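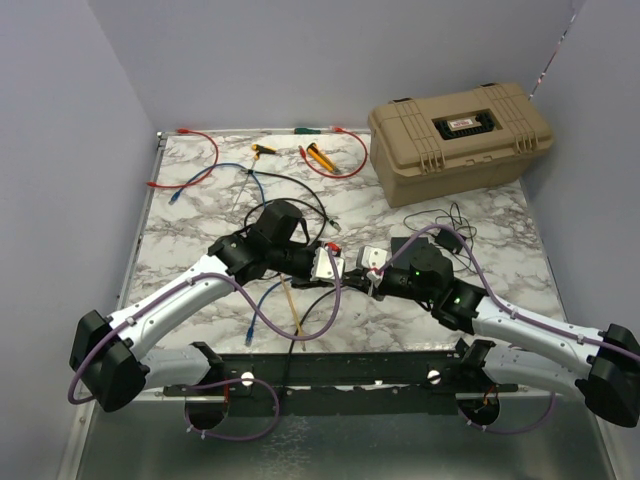
4. Checking two arms for collision

The planner used in this course, Perkska, treats each arm as a chain of capsules. Before a motion is sent to the controller, every capsule of the left arm is tested against every capsule of the right. The most demanding case is the one in which the gripper tips nearly meet over the middle of the table, as small errors in base calibration then matter most.

4.1 Limits

Minimum clearance between links is 21 mm. The control loop runs at 500 Hz – students may not change this value. Joint speed is held to 70 percent of maximum in all exercises.

4.2 Objects on the table

Cables and hand tools are not part of the Perkska model. A plan reported as valid may still pass through them. Clear the reach of both arms before running any plan.

4.3 Exercise

Load the Costness pose set, which holds 632 paired poses. Record which pairs are rejected, and submit the log before the July session.

Reading: Tusness manual, chapter on self-collision.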